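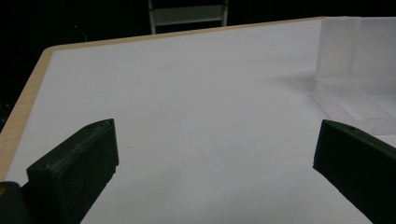

Chapter 6
Tables and Other Flat Places

I bought my first real worktable from Howard Naylor, who was closing his print shop in Tunstall, and I paid $210 for it one Monday morning before I'd measured my own front door. (It went in through the window, legs off.) I loved that table! I also ruined the top within a month, mostly with glue and a hot teapot.

So this chapter starts with the top. We'll look at light surfaces and dark ones, what a wood edge does for your forearms on a long day, and why I round every corner I can get sandpaper on. My hip has met plenty of square ones.

Then we get to height, and I'll ask you to do some measuring at home. Grab a tape and a friend if you can. Stand at your kitchen counter, let your arms hang, bend your elbows, and have your friend write down the distance from elbow to floor. Keep that number handy, you'll need it again in Chapter 7 when we pick chairs.

6.1 What a tabletop has to put up with

Let's begin with spills.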